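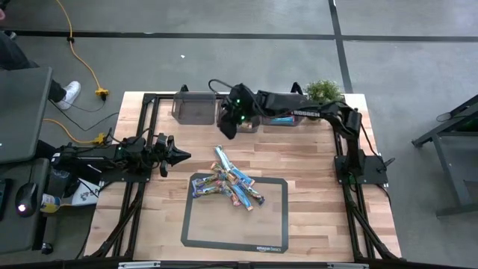
Snack bars, three bins, and the two-armed table, set up for a sorting run.

I promised a few of you that I would finally write down our house rules for the arm tables, and then I put it off until December, when it got dark early and I ran out of excuses. So pour yourself something warm, because I never manage to keep these short.

The rules began life as one sheet of paper that Lærke Gunnlaugsson taped to the wall when we moved into the Lonthorpe space. It said "arms parked, hands in" and not much else. I still think it's the best rule we have. If you need to reach onto the tabletop, both arms go to their rest pose first, and whoever is driving says "parked" out loud. A nod doesn't count. I was the one nodding for most of my first month, and Lærke was very patient with me about it, more patient than I would have been!

The second rule is about the floor. We keep black tape lines on the concrete, and when the arms are live you stay back from the table unless you're the operator or the person resetting the items. Cords are the thing I nag about most. Ours are bright yellow, which I love, and they still find their way to people's feet. Before a session somebody walks every cord from one end to the other and moves any slack away from where we stand. It takes 3 minutes and I have never once regretted it (I have regretted skipping it).

Then there's the speed limit. Faisal Bukhari set ours at 300 millimeters per second at the gripper for anything new, and you only get to raise it after a full session with no stops. People grumble about this one. Mizanur Biswas grumbled for a good while, then wrote the script that enforces it, so now the software does the arguing and we all get along better.

Snack bars have a rule of their own, and you may laugh. Food that has been on the table is not food anymore. It goes back in the box marked Distix (that's our name for the sorting task, don't ask me where it came from) and it stays there until the wrappers get too beat up to use. A bar that has been squeezed by a gripper all afternoon is mostly crumbs anyway – I know this from experience, and I'm not proud of it.

We also write down how each run starts. Which bins are out, where the mat sits, whether the pile was dumped or laid by hand. When Maricica Husar went back through our first 153 runs last spring, she couldn't tell which ones had the mat and which didn't, and a lot of good work ended up in a folder called "maybe." Now there's a short form, and you fill it in before you press start. If you move the mat halfway through, that's a new run and a new form. Yes, even if you only nudged it.

Desk stuff is where I'm still losing the battle. My draft says no drinks within reach of the arms, and I'd like it to say no bags or trash either, but Chih-ming Siu thinks a rule that gets broken every day teaches people to ignore the rest of the list. He may be right. For now it's written as a strong suggestion, with my initials next to it – we'll see how long that lasts.

The whole list is two pages, and I'll put it up once I've fixed the part about the stop button, which currently refers to a table we gave away. If your group has a rule you swear by, please leave it in the comments. I'm especially curious how other people handle visitors, as ours tend to lean in with their elbows on the rail, and I haven't found a polite sentence for that yet.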